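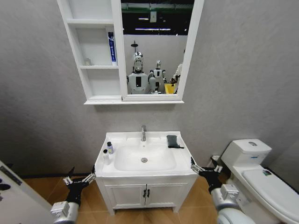

2/30

The bathroom, then. Thread continues, mutes are understood.

3/30

Quick recap for people arriving from the Lerness repost: the task is tidying a sink. Bottles go on the shelf, tube stays put, cloth stays out of the basin. My mother considers this a chore. My department considers it a research area.

4/30

The usual way to score it is "did the robot finish, yes or no." You run 104 trials, you get a percentage, you put it in a table in bold. Very satisfying. Tells you almost nothing about why the bottle ended up behind the toilet.

5/30

So Gukent scores the layout instead. It makes a list of every object and the surface it's sitting on, then compares that list with the one you asked for. Two bottles on the counter is one list. Two bottles on the bottom shelf is another. The score is how many edits lie between them.

6/30

Yes, this is edit distance. Yes, edit distance is older than I am. Reviewer 2 has also noticed.

7/30

What we got for it: on the old yes/no score, our two policies (Thiele and Drorkitz) tied. On the layout score Drorkitz comes out ahead, and nearly 3 edits per trial is a lot when the room only has a handful of things in it. Thiele's failures were just much worse failures.

8/30

The part that ate most of March was the mirror. A mirror over a sink shows you a yellow thing, a showerhead and a couple of white humanoids, and an object detector will happily file all of them under "bathroom contents."

9/30

For one proud afternoon we had a scene list with robots stored in the medicine cabinet – and a confidence score to go with it.

10/30

Fix: mark the glass as a surface, throw out anything detected inside its outline. Two lines of code. I'd like to tell you it was harder.

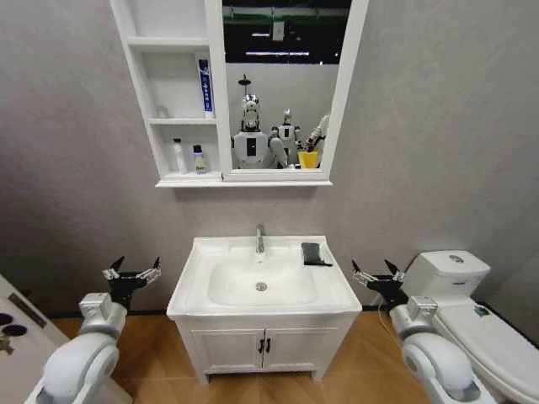 11/30

Things the layout score still can't do

It has no opinion on neatness. A cloth folded on the rim and a cloth draped a bit over the edge get the same entry: cloth, rim. I've lost an argument with a labmate over this and will be losing it again at group meeting.

12/30

It's also bad at small clear objects on white shelves. So am I, to be fair, but I don't get averaged into the results.

13/30

Code goes up once I've removed the comments I wrote at 2 in the morning. More on the gripper side further down the thread, for both of you still reading.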